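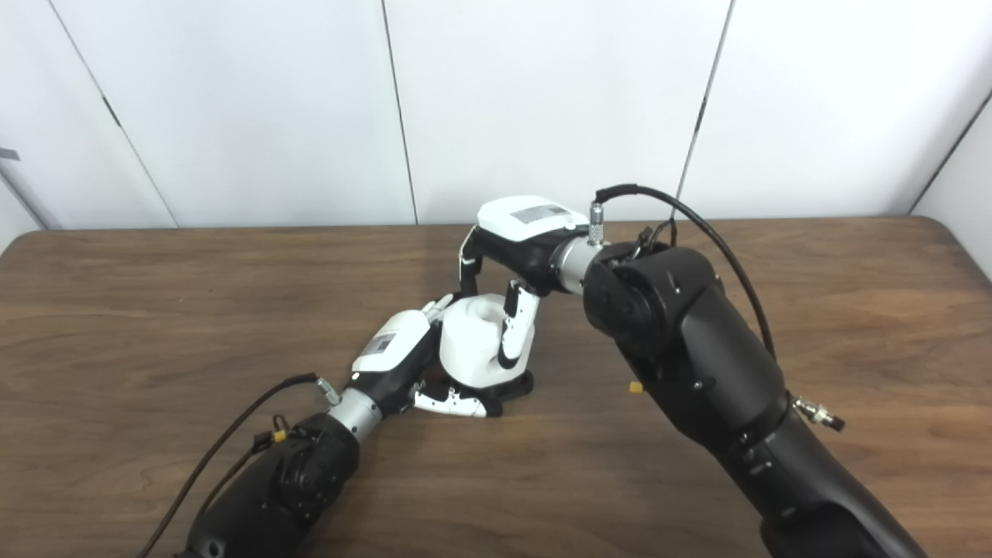
# »Die Glasur verzeiht mehr als die Fuge«

Maiara Teixeira prüft Geschirrkeramik für die Gastronomie. Ihr Labor in Lolcombe bekommt Teller, Becher und Schalen, bevor sie in Kantinen und Hotels gehen, und oft auch danach, wenn die Reklamationen eintreffen. Das Gespräch findet am späten Vormittag statt, zwischen zwei Läufen der Spülmaschine im Nebenraum.

Die häufigste Beanstandung sei der graue Strich, sagt Teixeira. »Der Kunde meldet Kratzer. In den meisten Fällen ist es Metallabrieb vom Besteck, der auf der Glasur liegt.« Edelstahl sei weicher als eine intakte Glasur und hinterlasse auf rauen Stellen eine Spur. Ein mildes Scheuermittel entferne sie. Komme der Strich nach wenigen Tagen wieder, sei die Oberfläche bereits angegriffen, und dann helfe die Reinigung nur noch kosmetisch.

Angegriffen wird sie vor allem in der Spülmaschine. Alkalische Reiniger lösen bei hoher Temperatur Bestandteile aus der Glasschicht, zuerst an den Kanten und am Griffansatz. Teixeira misst den Glanzgrad vor dem ersten Spülgang und danach in festen Abständen. »Ein Verlust von 2 Einheiten sagt mir nichts, das liegt in der Streuung. Interessant wird die Form der Kurve. Fällt sie am Anfang steil und flacht dann ab, war der Glattbrand in Ordnung und nur die oberste Haut instabil. Fällt sie gleichmäßig weiter, stimmt der Versatz nicht.«

Gespült wird im Labor bei 80 Grad. Das liegt über dem, was viele Küchen einstellen, und Teixeira hält den Einwand für berechtigt. Eine Vergleichsreihe bei 60 Grad läuft deshalb mit, mit demselben Reiniger und derselben Dosierung. Die Rangfolge der Muster ändere sich dadurch kaum, die Dauer bis zum sichtbaren Schaden dagegen erheblich. Aus der einen Reihe die andere auszurechnen, lehnt sie ab. »Dafür kenne ich die Wasserhärte beim Anwender nicht, und die Enthärtung fällt in der Praxis öfter aus, als im Wartungsbuch steht.«

Schwieriger zu beurteilen sind Haarrisse. Sie entstehen, wenn sich die Glasur beim Abkühlen stärker zusammenzieht als der Scherben und unter Zugspannung gerät. Manche zeigen sich beim Öffnen des Ofens, andere erst nach Monaten, wenn ein poröser Scherben Feuchtigkeit aufgenommen hat und gequollen ist. Im Labor wird das im Autoklaven beschleunigt, anschließend kommt eine Farblösung auf die Fläche. »Man sieht dann ein Netz oder man sieht keines. Die Diskussion beginnt bei einem einzelnen Riss am Fuß.« Bei dichtem Porzellan sei ein solcher Riss meist auf den Brand zurückzuführen, bei Steingut müsse man ihn als Vorboten lesen.

Ein Fall, über den sie sprechen darf, betrifft die Serie Drelano des Herstellers Carus. Geliefert wurden 58 Becher aus zwei Bränden, äußerlich gleich, mit getrennt angesetztem Henkel. Die Glasur bestand alle Prüfungen. Auffällig war die Garnierstelle, also die Naht zwischen Henkel und Wandung. Bei den Bechern aus dem zweiten Brand lagen dort Lufteinschlüsse, die nach dem Temperaturwechsel zu Anrissen führten. »Der Schlicker war zu dünn oder der Henkel zu trocken, vermutlich beides. Die Glasur verzeiht mehr als die Fuge.« Carus habe den Feuchtegehalt beim Ansetzen enger gefasst und neue Muster geschickt. Das Ergebnis steht noch aus.

Auf die Klopfprobe angesprochen, mit der ältere Keramiker Risse heraushören, wird Teixeira ausführlicher. Sie benutze sie täglich, dokumentiere sie aber nicht. Ein dumpfer Ton sei ein brauchbarer Hinweis auf einen durchgehenden Riss. Feine Anrisse am Henkel höre man nicht, der Becher klinge weiterhin hell. Dafür brauche es Farbe, Licht von der Seite und Geduld.

Für die Bewertung stützt sich das Labor auf ein eigenes Protokoll, intern Tanasarn genannt, das Glanz, Kantenfestigkeit und Temperaturwechsel getrennt ausweist. Eine Gesamtnote gibt es darin nicht, zum Ärger mancher Einkäufer. Teixeira bleibt dabei. Ein Teller für das Frühstücksbuffet werde gestapelt und gestoßen, eine Suppenschale stehe unter der Wärmelampe – das seien verschiedene Belastungen, und ein Mittelwert verdecke gerade die, an der das Stück später scheitere.

Was rät sie Betrieben, die kein Labor haben? Neue Ware vor dem ersten Einsatz am Fußring prüfen, sagt sie. Ein unglasierter, nicht nachgeschliffener Ring wirke im Stapel wie eine Feile auf den Teller darunter. Man fahre mit dem Finger darüber. Wer dabei hängen bleibe, solle die Lieferung zurückgeben oder Zwischenlagen kaufen.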